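# How Do You Teach a Robot to Pick Something Up?

Think back to when you learned to tie your shoes. Somebody probably sat down next to you, took hold of your fingers, and moved them through the loops, over and over, until your hands began to remember the way. Robots can be taught a lot like that, and grown-ups have a name for it: *teaching by showing*.

## Holding its hand

At Ondbridge, where Wahyudi Hutapea teaches robots to do small chores around the house, one way to give a lesson is to take hold of the arm and guide it, slowly and gently, over to the thing it needs to reach.
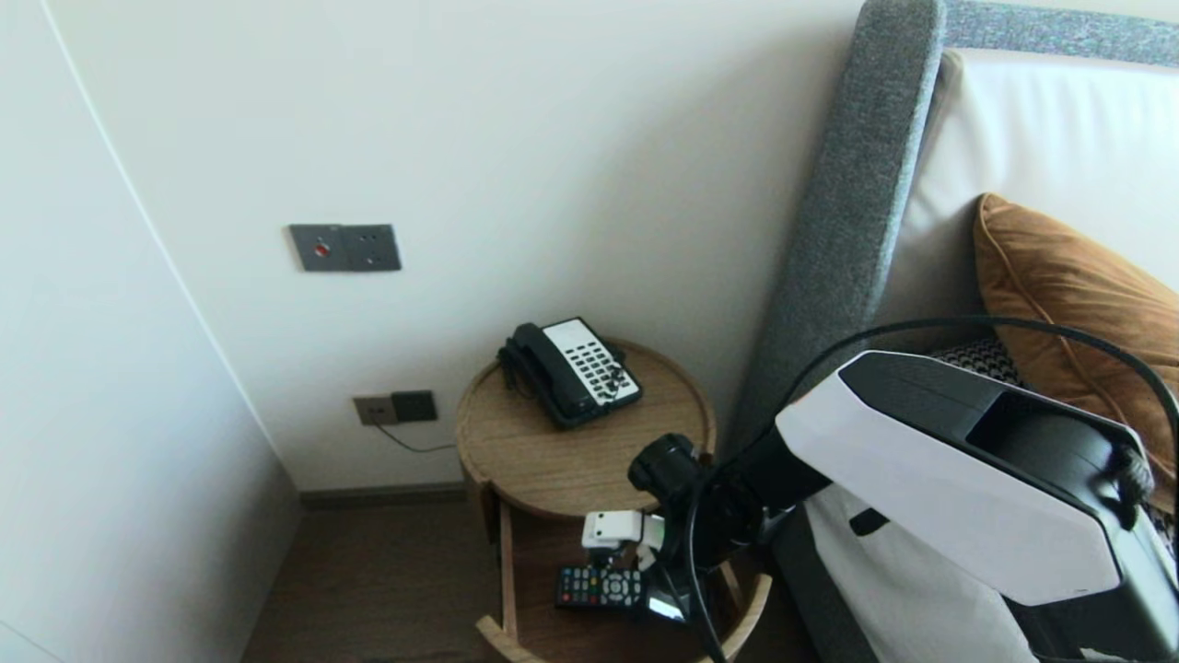

While the arm is being moved, little sensors in its joints keep track of every bend and turn. It's a bit like a dance teacher writing down the steps (only very, very fast!). Later on, the computer can study those notes.

## Driving from far away

The other way is remote control. The teacher moves a set of handles, and the robot's arm copies along, even from across the room. It feels strange at first, says Wahyudi, like trying to butter toast while wearing somebody else's arms. 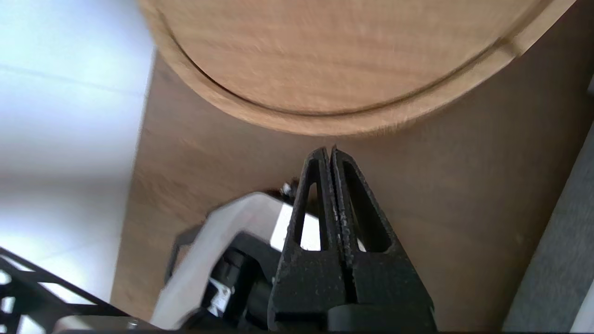 A camera near the robot's hand is a big help to the driver, who can see what the robot is about to touch. Looking down past two black fingers at a round wooden board, you'd have to decide how close is close enough, and whether to open the fingers yet. Try it at home with a pair of kitchen tongs and you'll soon find out how tricky it is.

## Again, again, again

One lesson is hardly ever enough. A robot might need 200 tries at the very same chore, with the things moved a little each time, before it can have a go by itself. A TV remote won't always be lying in the same spot, after all, and yours at home surely isn't!
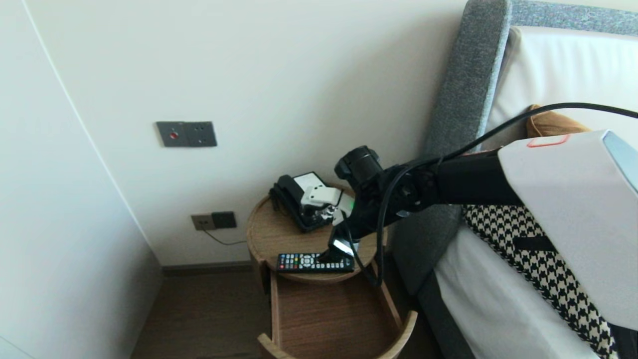

## Words to know

- **Gripper:** the part of a robot that works like a hand.
- **Joint:** a place where the arm bends or turns, like your elbow.
- **Demonstration:** one lesson, from start to finish.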